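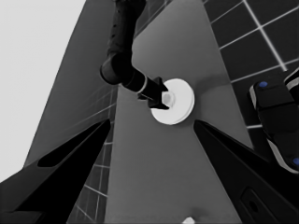 # Brenstead open day: planetary gear demo, data card

Last updated: July

This card belongs to the small data set which we showed to visitors at the Brenstead open day. It explains what the demo was, what is inside the folders and what you should not expect from them. I wrote it for the people who asked for the files after the visit, and for my colleagues who will give the demo next year. Please correct my English if it disturbs you.

Maintainer: Etenesh Alemayehu
Simulation scene: Koubek
Viewer used on the visitor screen: Duno
Storage and checking scripts: Groken

## What was shown

The task is to put together a planetary gear set in simulation. The parts are white gears, a disk which carries them, and some other pieces that belong to the same assembly. The robot has two arms with black grippers. No real hardware was running in the hall; the visitors saw the simulation on the big screen and one of us drove the arms from the desk beside it.

Each session started at the same positions of the arms, but the parts were placed a little differently every time. Visitors could choose which part should be taken next. Many of them chose the most difficult one, so the data has more failed grasps than our usual recordings. We have kept all of them.

We recorded 472 episodes during the day. Of these, 400 are in the main folder and the rest are in `extra`, where you find the sessions in which the driver was changed in the middle.

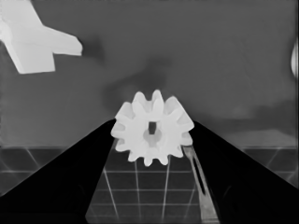 Data card, issue 4

## Views

Every episode has views from the grippers, and this is what most visitors wanted to talk about. In a gripper view the two fingers always come in from the lower corners, and the held part is between them. A gear can look very large when it is close to the fingers, and its teeth hide much of what is behind. People who are used to a view from the ceiling need a few minutes for this.

The pictures are nearly all in greys. White parts, black fingers, grey table, dark floor with a grid. We left the colours as they are in the Koubek scene. If your method needs strong colour differences between the parts, you will have to change the materials yourself and render again.

## Folder contents

- `main/` one folder for each episode, with the views and the arm positions
- `extra/` the same structure, but read the note file first
- `labels/` which part was chosen, and if the driver marked the grasp as good
- `scene/` the scene file and the start positions

The labels were written by hand at the desk while visitors were asking questions. I have checked 200 of them again and corrected the mistakes I found. I did not check the others, so please treat them with care.

## How to give the demo

1. Start the scene before you open the doors. Loading it in front of visitors is boring for them.
2. Show the gripper view first and the wide view after it. Ask what they think the white part is. Children answer faster than engineers.
3. Let the visitor say the next part aloud, then repeat it, so the person with the labels can hear it also.
4. When the gears are on the disk, stop the arms for a short time and explain how the teeth must meet around the centre.
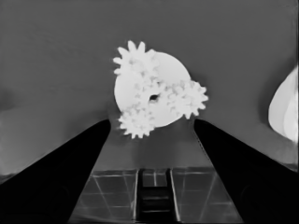

5. Save the episode, return the arms to the start and invite the next group.

## Known problems

The contact between gear teeth is simplified. Two gears can overlap slightly in the picture where real ones would block each other. Some episodes have a short jump in the arm positions at the beginning; it comes from the reset and you can cut it.

Do not use these files to compare drivers. We were four people with very different practice, and the names are not recorded.

## Contact

Write to the maintainer through the Brenstead front office and put "gear demo" in the subject. I answer slowly in the summer.

Shares: 4

Comments

**millrace:** Is the reset jump also in `extra`, or only in the main folder?

**E. Alemayehu:** In both. I will add this to the note file.

**pad_and_pinion:** My daughter picked the biggest gear three times and was very proud when it finally went on. Thank you all for your patience with her!

**hobbing_again:** The scene file opens fine here but the table is very dark. Is there a light setting I have missed?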